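Kemum home tasks: progress report to Lolmont
Prepared by Jarosław Zalewska, 2024-03-30

Collection has moved from the lab bench to furnished rooms, as agreed in the December plan. The Istside apartment is set up and we are recording there on most working days. Ksawery Adamczyk runs the sessions and checks the recordings the same evening.

We now have 108 accepted examples of bedroom tasks, against a target of 60 for this period. Another 20 were rejected, mostly for dropped arm data or an operator stopping partway. The rejected ones are stored separately and are not used in training.

The task list for the bedroom covers picking up small items from the bed, straightening a quilt and moving pillows. Operators change the starting layout before every recording – quilt position, item, item position – so that the model does not learn one arrangement by heart.

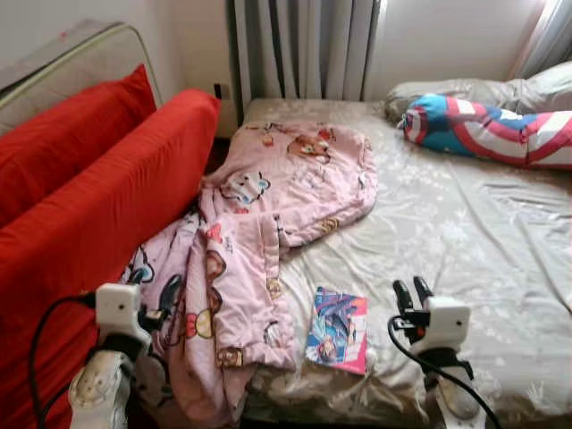
Bedroom task, Istside: both grippers over the bed, with a booklet on the sheet next to the quilt.

Thin, flat items remain the hardest. Operators need around 60 seconds to get hold of a booklet or a magazine, much longer than for a soft toy, and the grasps vary a lot from one person to the next. We have asked them to slide the item to a fold or an edge first and to keep to that method. Ksawery will compare the two sets once there is enough of the new one.

Quilt examples are in better shape. The Ahmadpour labeling tool now marks the start and end of each grasp, and only the two-handed pulls still need correcting by hand.

Spending is within budget. The one open request is for a second set of gripper fingers, which wear faster on fabric than we had allowed for. We would like a decision on that before the kitchen sessions start.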